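3.2 Surface wear and cleaning practice

Work surfaces in shared buildings are often cleaned on a fixed schedule, whatever their condition. Moradi and Sasaki surveyed 269 tables at the Sultden site and found that scuffing was reported far less often than spills or stains. Light-colored tops were the most common type in the survey.
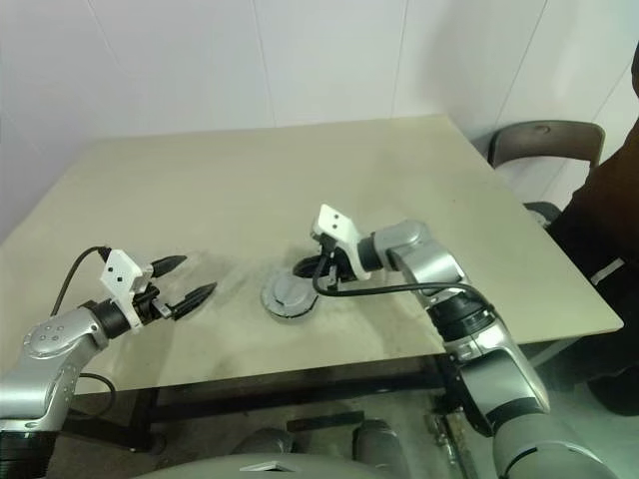

Figure 4. Beige tabletop with gray scuffs and smudges.

Each table was scored by two raters, who worked separately and did not discuss their scores until July. Where the raters disagreed, Nazari assigned the final score. Tables with missing cleaning records were left out, leaving 131 for analysis.
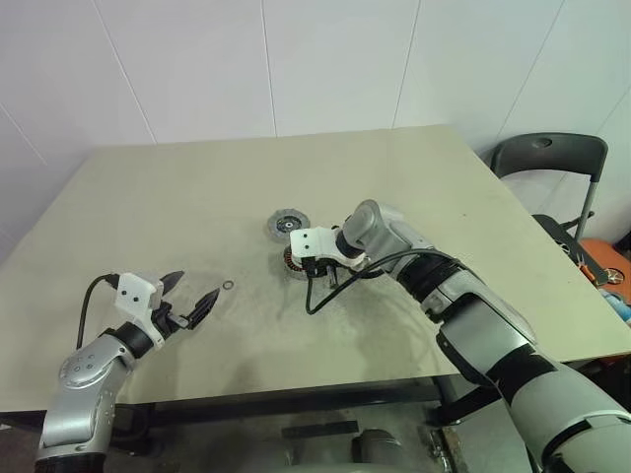

Staff at Sultden wiped tables at the end of each shift, while those at Drelliveck did so only on request. The two sites also used different cleaning products, and the effect of schedule cannot be fully separated from that of product. Section 3.3 reports the scores by site.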